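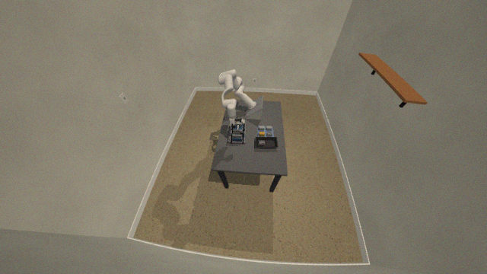 Chapter 5
Oxygen Loss in Coastal Waters

The oxygen content of seawater is set by the balance between supply and demand. Supply comes from exchange with the air and from photosynthesis in the sunlit layer. Demand comes mainly from bacteria breaking down organic matter as it sinks. Where the water column is layered - warm, fresher water lying over cold, saltier water - mixing is weak, and the lower layer may lose oxygen faster than it is replaced.

Water holding less than 2 mg of dissolved oxygen per liter is commonly termed hypoxic. Many bottom-dwelling fish leave before this level is reached; worms and shellfish, being less mobile, often cannot.

This chapter follows one case throughout. The Relorcombe estuary was sampled at 57 stations by Kereama and Xaba, to a depth of 60 m, with the lowest values recorded in September. Section 5.1 covers solubility and its dependence on temperature and salinity. Section 5.2 treats nutrient loading from rivers. Section 5.3 develops a two-layer oxygen budget, which is then applied to the Relorcombe data.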